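What a Wrist Camera Adds: Notes on the Titer Trials

The Titer project was set up to answer a narrow question. When a robot arm learns household tasks from recorded demonstrations, how much does it gain from a camera mounted close to the gripper, compared with a fixed camera that views the whole table? The group at Hororent has now completed its first set of trials, and I have been given permission to discuss the method and the main result on this page ahead of the written report.

The training set consisted of 332 demonstrations, all given by hand through a leader arm. Sosina Yimer and Kiros Tufa shared the operating. Each demonstration covered one of 3 tasks: opening an appliance door, moving a toy food item from the table to a rack, and closing the door again. Start positions were changed between recordings according to a printed schedule, which Asnakech Gudeta prepared before any data were taken.

Two policies were trained on the same demonstrations. The first received only the fixed view. The second received the fixed view and the wrist view together. Network size, training time and action rate were held equal. Each policy was then given 100 attempts at the door-opening task, with the same start positions in the same order.

The policy with the wrist view succeeded 30 more times than the policy without it. Most of the difference arose in the last few moments before contact. With the fixed view alone, the arm tended to approach the handle at a sensible height and then close its fingers slightly short of it. Derek Entwistle reviewed the failures one by one and assigned each to a category before he was told which policy had produced it. 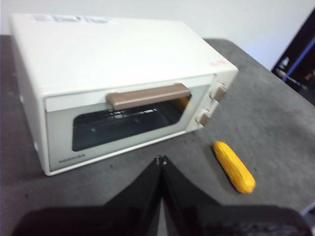

Hamdia Tamiru

The wrist view has known weaknesses. The gripper fingers occupy much of the lower part of the picture, and fast motion blurs the knobs and the body of the oven. We had expected blur to be a serious problem, and Gudeta proposed removing the worst recordings. A second training run without them gave no clear improvement, so the full set was kept.

A handle that runs across most of the door is also a forgiving target. I would not extend the result to small latches or recessed pulls without further trials. The Workneh bench, at our Cavovthorpe site, has a cabinet with both, and Tufa will begin recording there in August. The schedule of start positions will be reused, with changes to suit the lower table height.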